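Home | Issues | Authors | Search
Last updated 2021-07-20

3. Evaluation of the Falto kit on a two-handed sweeping task

3.1 Kit and installation

The Falto kit is sold by Imex as an add-on for labs that already own a pair of arms. It consists of the control software, a set of task templates and a calibration routine. Arms, grippers and cameras are the buyer's own. We reviewed the December release under the standard license, with no help from the vendor beyond the printed manual.

Installation took one of us (Afridi) a full working day. Most of that time went into the calibration routine, which expects the user to mark the table with a regular grid. The manual asks for printed sheets. We used blue painter's tape, and the routine accepted it even where the strips were uneven or torn.

3.2 Task

Sweeping was chosen from the template list because it needs both arms at once. One arm holds a dustpan and the other a hand brush. Scraps of food are to be brushed into the pan and then emptied into a bin at the side of the table. The template leaves the choice of food open, and we used bread in several sizes. 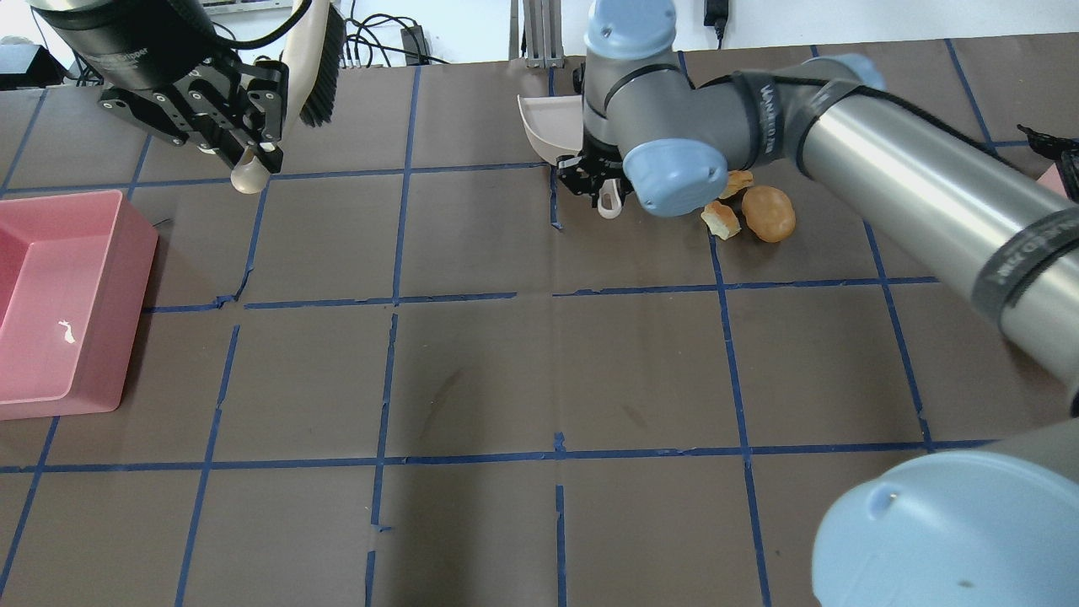
Figure 3. Dustpan and brush held in the two grippers, with a whole roll and two smaller pieces of bread on the table.

Each trial was scored by Muriithi from the recorded video. A trial passed if all food ended up in a bin and neither tool was dropped. Trials stopped by the operator were scored as failures. We ran 239 trials in total, of which the first 100 used the template with its default settings.

3.3 Starting positions

The template provides two kinds of start. In the first, the tools are already in the grippers. In the second, the brush and the dustpan lie flat on the table and must be picked up by their handles. The second kind is harder and closer to what a buyer would want, and we gave it the larger share of the trials.

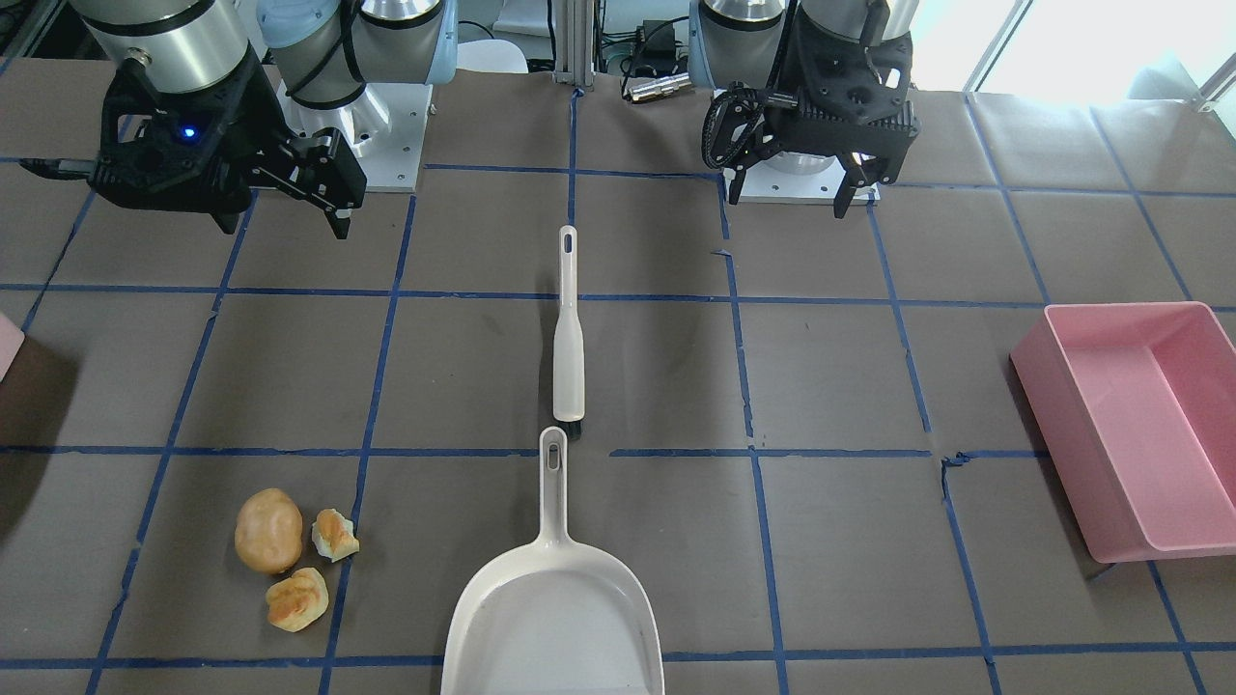 Layouts were set by hand from a list that Falto generates. The list names a grid cell for each item but says nothing about the angle of the handles, so we let the person resetting the table decide. This is a weak point in the kit. Two users working from one list can produce quite different trials, and the log file does not record the difference. We also found that the list sometimes places food and a tool in the same cell. We skipped 17 such layouts.

3.4 Picking up the tools

The kit treats each pickup as a separate step with its own time limit. The dustpan step and the brush step can be set to run together or one after the other. We left them in sequence. The manual gives no advice on which setting to prefer. 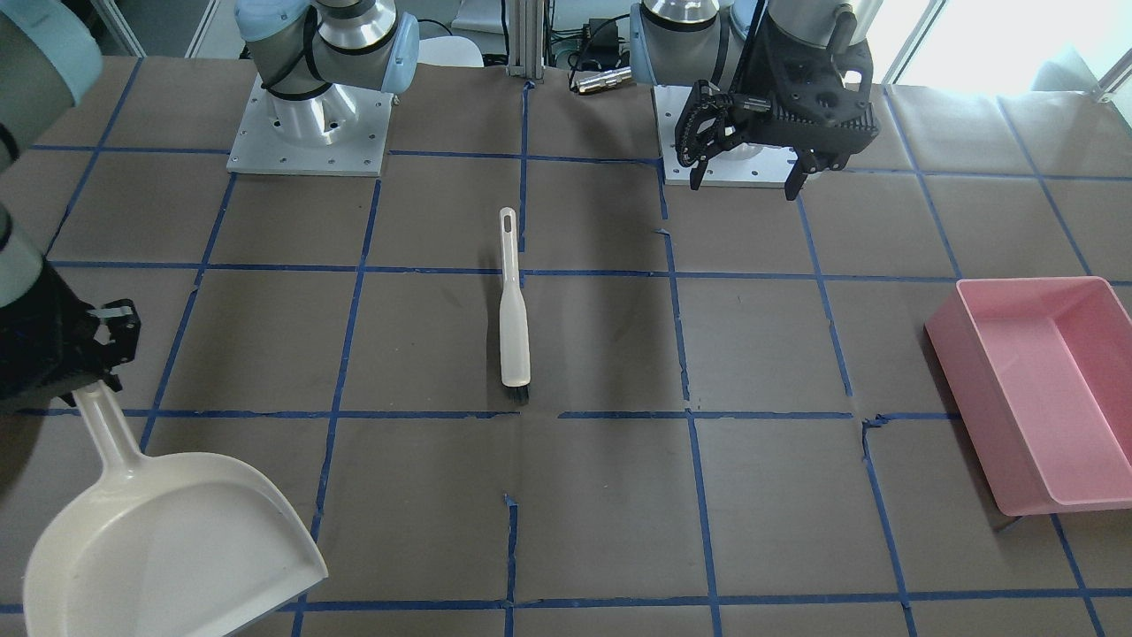

Figure 4. Dustpan gripped by its handle, with the brush lying on the table between it and the pink tray.

The time limit can be changed only by editing the template file. The Lolar package, which we used in earlier work, puts the same setting on its main screen, and we missed it here. On the other hand, Falto saves its state after every step, and a stopped trial can be resumed without a new calibration.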